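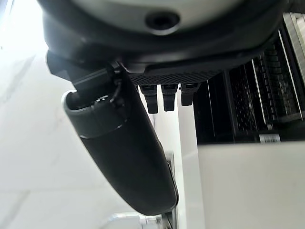
Préparer une démonstration de bras robotisé pour une journée portes ouvertes demande plus de temps que la démonstration elle-même. Nous en avons fait une en novembre dans l'atelier Skamulska, un dimanche, et cette page reprend notre façon de procéder, pour ceux qui doivent organiser la même chose dans une école, un laboratoire ou une petite entreprise. Le premier point à régler est ce que le public va regarder. De loin, les visiteurs voient surtout le bras ; de près, ils s'intéressent au poignet et à ce qui y est fixé : le long doigt cylindrique gris foncé, la bague plus claire à son extrémité, le mince câble noir qui remonte vers le support, les trois connecteurs noirs suspendus sous la plaque quadrillée. Prévoyez donc un retour vidéo du poignet sur un écran, à hauteur des yeux.

Ce qu'il faut avoir sous la main

- un bras déjà installé et réglé, avec sa pince
- un arrêt d'urgence accessible à l'opérateur, et un second côté public tenu par un membre de l'équipe
- des barrières ou un ruban au sol
- un écran pour la vue du poignet
- une tâche simple, programmée et répétée à l'avance
- des pièces de rechange pour tout ce que la pince manipule
- une feuille d'essai et un stylo

Étape 1. Choisir la tâche

Prenez une tâche que le robot fait déjà. Une journée portes ouvertes n'est pas le bon moment pour montrer une fonction terminée la veille. Le cycle doit durer moins de 70 secondes. Au-delà, les gens partent avant la fin et ne savent pas ce qu'ils ont vu.

Nous avons retenu un déplacement de petites pièces d'un support à un autre. Le mouvement comporte une approche, une prise, un transfert et une dépose. Chaque phase se commente en une phrase.

Évitez les objets transparents et les objets très brillants si la tâche dépend de la caméra. Évitez aussi les liquides.

Étape 2. Délimiter la zone

Mesurez la portée maximale du bras, pince comprise, puis ajoutez une marge. La portée se calcule bras tendu, même si le programme ne l'amène jamais dans cette position. Posez le ruban au sol avant d'installer le reste.

Laissez un passage derrière l'opérateur. S'il doit enjamber un câble pour atteindre l'armoire, changez la disposition.

L'analyse de risques doit être faite par la personne compétente de votre établissement. Cette page ne la remplace pas.

Étape 3. Vérifier le poignet et les câbles

Faites cette vérification bras à l'arrêt, alimentation coupée.

1. Contrôlez le serrage des vis de la pince.
2. Suivez chaque câble du connecteur jusqu'à son point de fixation. Il doit garder du mou dans toutes les orientations utilisées par le programme.
3. Regardez les verrous des connecteurs un par un.
4. Passez un chiffon sec sur l'objectif de la caméra.
5. Remettez sous tension et faites un cycle à vitesse réduite, une main sur l'arrêt d'urgence.

Si un câble se tend pendant la rotation du poignet, ne le rallongez pas avec du ruban adhésif. Revoyez la trajectoire ou le cheminement.

Étape 4. Régler la lumière

Un mur blanc près d'une fenêtre sature facilement l'image. Les détails clairs disparaissent et les pièces noires deviennent des silhouettes. Fermez le store ou tournez le poste. Si l'exposition automatique pompe d'une position à l'autre, passez en exposition fixe et réglez-la sur la zone de prise.

Refaites le contrôle à l'heure prévue pour la visite. Un réglage fait à 9 h ne vaut plus grand-chose à 15 h.

Étape 5. Faire une série d'essais

Lancez 50 cycles à la suite, dans la configuration exacte de la démonstration, barrières et écran en place. Notez chaque arrêt et sa cause. Un seul échec de prise n'est pas grave si le robot s'en remet sans intervention. Deux arrêts pour la même raison veulent dire qu'il faut reprendre l'étape 1 ou l'étape 3.

Notre compteur de cycles, tous essais confondus, affichait 2 307 le matin de l'ouverture. Il n'est pas nécessaire d'aller jusque-là.

Étape 6. Organiser le passage des groupes

Travaillez à deux : une personne au pupitre, une personne qui parle. Celle qui parle ne touche pas au robot.

L'ordre qui a bien marché chez nous :

1. consignes de sécurité, bras immobile
2. présentation du poignet à l'écran
3. un cycle lent, commenté
4. un cycle à vitesse normale, sans commentaire
5. questions, bras de nouveau immobile

Nous avons reçu 91 visiteurs, par petits groupes. Les enfants passent devant, derrière le ruban. Pour les questions, préparez au moins une réponse sur le prix, une sur les pannes et une sur ce que le robot ne sait pas faire. Ce sont celles qui reviennent.

Étape 7. En cas d'arrêt devant le public

Dites que le robot s'est arrêté et donnez la cause si vous la connaissez. Ne franchissez pas la barrière tant que l'opérateur n'a pas confirmé l'arrêt. Si la reprise prend plus de deux minutes, passez aux questions et faites le cycle avec le groupe suivant.

Étape 8. Ranger

Ramenez le bras en position de repos, coupez l'alimentation, puis retirez les barrières, dans cet ordre. Sauvegardez le programme utilisé sous un nom distinct. Le nôtre s'appelle Vidari, et nous le gardons sans modification pour la prochaine visite. Reportez les défauts notés dans la journée sur la feuille d'essai avant de quitter la salle.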